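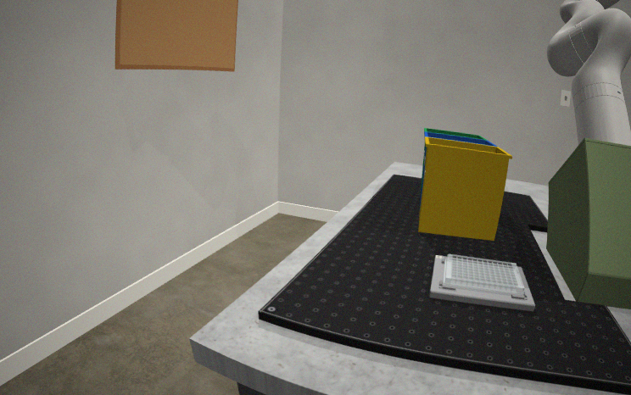

Kakbridge Tap Water Hardness, data card
Version of Apr 25, 2018

What it is
A table of 369 hardness readings from kitchen taps in Kakbridge, in mg/L as calcium carbonate. Residents took them with Duan paper strips and wrote the results on a card. The town leaflet says the water is "moderately hard throughout." I doubt that, but I doubt parts of this table too.

We mailed out 600 cards. The ones that came back are mostly from the east side, where people already complained about their kettles. Treat any town-wide average with suspicion.

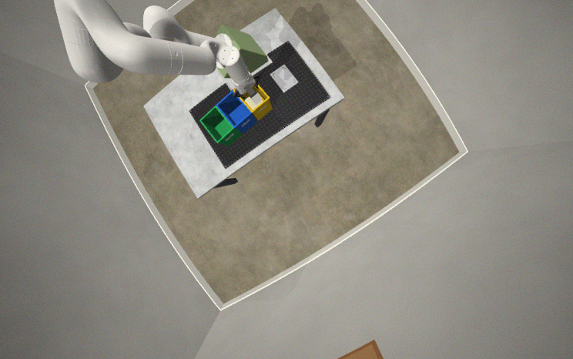
Table and floor mat, high view (render).

Columns
street: name only, no house number
reading: the color band the resident picked, turned into a number
softener: yes, no, or blank
notes: as written, spelling left alone

A blank under softener does not mean no. An earlier release filled the blanks with no, and the Himusier summary still quotes figures from it. I would not use that summary.

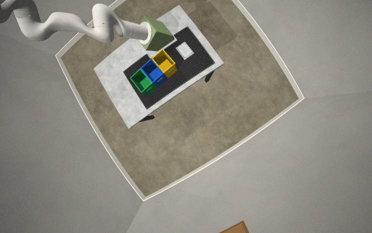 Known problems
The strips have wide bands, so a reading of 239 is false precision. It is the midpoint of a band and nothing finer. Two people can look at the same strip and pick different colors. The December batch used strips from an opened box, and I can't say how much that matters. It is flagged in notes.

The Pruvel meter came with a certificate but no method, so its readings are left out.

Use
Fine for practicing with messy survey data. Not fine for picking a softener or arguing with the water company.

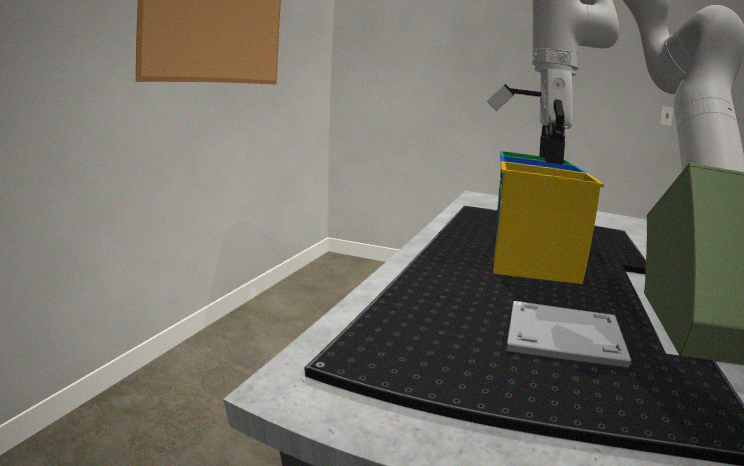
Ravindra Srivastava: I'd keep the Pruvel readings in a separate file. Leaving them out is a choice too, and people should be able to check it against the strips.

Fair point. They will go in a separate file in the next version, still with no method attached.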